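Jobs you keep putting off: tips for the house, the kitchen and the workshop

Hadi Awwad
November 20, 2019

Most of the jobs that go undone in a house are small. The extractor filter, the drawer that sticks, the bag of clothes for the charity shop. They take a few minutes each and people leave them for months, then feel bad every time they walk past. Psychologists have written a good deal about why we delay, and much of it comes down to mood. We put off the job that makes us feel bored, guilty or unsure, and we feel better for a short while. The tips below are for getting round that at home. I have tried all of them, and I have marked the ones that didn't suit me.

Write down the first movement

"Sort the shed" is a bad thing to have on a list. It doesn't tell you where to put your hands. Write "take the two paint tins off the bottom shelf" and you have something you can do in your slippers. If a job has been on the list for more than a month, rewrite it as its first movement and leave the rest off.

The same goes for paperwork. "Boiler insurance" sat on my list from March until the end of summer. "Find last year's letter" was done the same evening I wrote it.

Tie the job to something you already do

A new habit holds better if it follows an old one. The kettle is the best hook in most houses. While it boils, wipe the hob, empty the cutlery basket or descale nothing more ambitious than the tap. Pick one job for one hook. I once hung four jobs on the kettle and was back to looking out of the window within a week.

Other hooks that work:

Running the bath: clean the basin.
Waiting for the oven to heat: go through one shelf of the fridge.
Coming in from the car: bring in whatever has been left on the back seat.
Plugging the phone in at night: put the next day's bag by the door.

Put the tool where the job is

Every extra step gives you a chance to wander off. Keep a cloth and a small bottle of cleaner in each bathroom instead of one set under the kitchen sink. Keep a screwdriver in the kitchen drawer. Keep the vacuum cleaner on the floor where it's used most if you have two floors and one cleaner, and carry it to the other floor on a fixed day of the month.

It costs a little more to have doubles. A second pair of scissors is still cheap.

Use a timer, but set it short

Five minutes is enough to begin. Set the timer, start, and when it rings you are free to stop. Quite often you'll carry on, as the starting was the unpleasant part. If you do stop, stop properly and go and sit down. A timer that always turns into an hour's work is one you will learn to avoid.

For longer jobs in the workshop I use 40 minutes, then a break away from the bench. Less than that and I have barely got the tools out. My back has views on anything longer.

Leave a job at an easy place

If you have to break off from something, do it where the next step is obvious. Stop sanding with one clear side left to do. Stop painting the skirting at a corner, with the next wall already wiped down. Write the next step on masking tape and stick it to the thing itself. The tape is easy to read a fortnight later, when you've forgotten what you were thinking.

Some people swear by finishing everything they start in one go. With small jobs I agree. With big ones it means they never get started, as there is never a free day long enough.
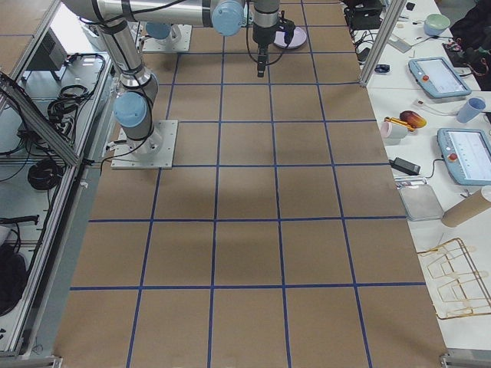
Fouad Issa sees it differently, and wrote that leaving things half done is exactly what keeps him awake: he would sooner do a job badly by bedtime than know it was waiting for him, and the masking tape would only make it worse. He asked if there was anything for people like him.

There is. If an unfinished job goes round and round in your head at night, keep a notepad by the bed and write down when you'll come back to it, and what you will do first. Put a day and a time. The worry often eases once there is a plan on paper, even a poor one. It also helps to cut jobs up so that each piece can be finished. Don't paint the hall. Paint the inside of the front door, and call that the job.

Split the chores by what people mind least

Couples and families tend to share out chores by fairness in hours. That sounds right and causes a lot of rows. Try it another way. Each person writes out all the chores they can think of and marks the ones they really dislike. You will usually find they are different ones. I would clean an oven every week to get out of ringing the gas company, and my wife is the other way about.

Do this again once or twice a year. Jobs change and so do people's knees.

With teenagers, let them choose the job and the time limit, and then leave them to it. Asking three times teaches them that the first two don't count. If the towels are folded the wrong way, leave them folded the wrong way.

Count the thinking as work

Remembering that the cat needs her tablets is a chore. So is noticing the washing powder is low, or knowing which child has outgrown which shoes. In many homes one person carries nearly all of it and the others honestly believe they do half. The cure is to hand over whole jobs, thinking included. Whoever does the packed lunches also checks the bread. Whoever looks after the car books the service without being reminded.

It will go wrong to begin with. You'll run out of bread. Try not to take the job back the first time.

Make a "might need it" box

Guilt and doubt stop people clearing cupboards far more than lack of time. For each thing you can't decide on, put it in a box, write the month on the lid and tape it up. If you haven't opened it by the same month next year, give it away without looking inside. Photographs and letters don't go in this box – deal with those on their own, on a day when you are in the mood for it.

In the workshop, jam jars do the same job for odd screws. I counted mine last winter before starting this: 127 screws of a kind I have no use for. They went to a repair table in Trodedlow and I kept the jar.

Keep a done list

Write down what you've finished as well as what you haven't. A sheet of paper on the inside of a cupboard door will do. Include the dull things, such as changing the beds or getting the gutter cleared. At the end of a bad week it's useful to see that you did something. I tried an app for this and gave up, as I only ever opened it to feel behind.

Go easy after a lapse

You will miss a week. People who forgive themselves for putting something off tend to find it easier to get on with it the next time, and the ones who give themselves a telling-off are more likely to avoid the whole subject. So don't try to catch up. If you have missed three weeks of fridge shelves, do one shelf.

If everything feels too much, and not only the housework, and it has gone on for more than a couple of weeks, that's worth mentioning to your GP. A list on a cupboard door won't sort that out.

Next time: smells in drains, and what to do with a wooden chopping board that has gone furry.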